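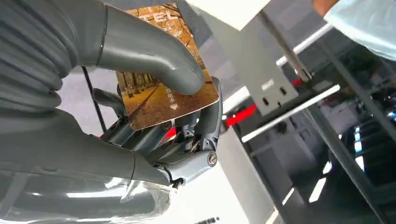
1/ Notes on the Flekance hand kit from Pustetti, after most of September with it. We have it on a service plan through Tessier, the only way it's sold here. Long thread, mostly about the finger joints and the paperwork.

2/ What you get on the plan: the hand, the wrist adapter, a controller box, a bag of spare pivot screws and a 68-page manual. The arm is yours to supply. The adapter fit our arm without rework. The cable exit did not, and we had to reroute.

3/ Payload is listed at 700 g in a pinch grip. We have not gone near that with thin objects and I don't think most buyers will. Cards, sleeves, small boxes and pouches are the jobs people ask us for.

4/ Thin rigid cards are the test I care about. A card held flat against the lower fingers with one fingertip on its face is a stable grip. A card held by its edges is not, and the controller will not tell you which one you have.

5/ So the first setting to change is contact order. Default closes everything together. Set it to lower fingers first, upper finger last. It's on the second tab, under "sequence," and it resets to default after every firmware update.

6/ Second setting: closing force. The scale has no units. The manual says "start low." We wrote our own table for card stock, coated board and soft plastic, and I'd want Pustetti to ship one.

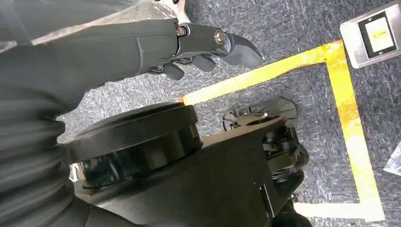 *Lower fingers loosely curled, fingertip toward the tape.*

7/ Floor layout. Tessier's install sheet asks for a marked area on the floor and a hand that stays clear of the base at all arm angles. The first part is tape. The second part took us an afternoon, as the forearm casing is longer than the drawing suggests.

8/ The drawing gives casing length to the adapter face. It leaves out the adapter. If you plan clearances from the PDF you will be short. Measure the assembled unit.

9/ Floor pickup is the weak task. With the hand coming in low and sideways, the knuckles reach the carpet before the fingertips do on anything flat. Tilt the wrist down more than feels right and slow the last part of the approach.

10/ Tessier's remote setup call is booked for 20 minutes. That covers the adapter check, homing and one test grip. It does not cover tuning. Have your arm's tool offset ready before the call or you'll use up the time finding it.

11/ We asked for a second call. It was billed. The rate is in the service plan, on a page after the signature block – worth reading first. 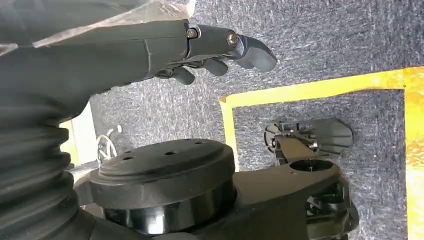

**Mirnis Bench** | @mirnisbench | posts on grippers, adapters and service plans

12/ Pivot screws. They hold the finger segments together at the joints and they are the only thing on the hand you are meant to adjust yourself. Check interval in the manual is 400 cycles. Keep to it for the first month at least.

13/ One of ours had backed off slightly by the second check. No play you could feel by hand, but the fingertip was landing off target in the log. Retightened to the mark, and it has held through three checks.

14/ The driver supplied in the kit is soft and will round off. Use your own.

15/ Fingertip covers are a glued part on this version. Pustetti's parts list shows a clip-on cover with no date next to it. If you handle anything dusty I'd wait for that, as cleaning the glued ones in place is slow work.

16/ Controller software: plain, quick to start, logs to CSV. Column names change between the live view and the export. We keep a small script to map them. Joint current is logged, contact is inferred from it, and light objects sometimes don't register.

17/ Support: email answered the same day each time, and answered properly. The phone line goes to a general Tessier desk that opens a ticket for you. Skip it and write.

18/ Would I renew? For card and small-carton handling at bench height, yes. For picking flat things off a floor, no, there are simpler tools. Anyone doing both should ask for the trial month before signing the longer plan.

19/ Still open: long-run wear at the upper finger joint, and whether the sequence setting survives the next firmware. I'll add to this thread after the next screw check.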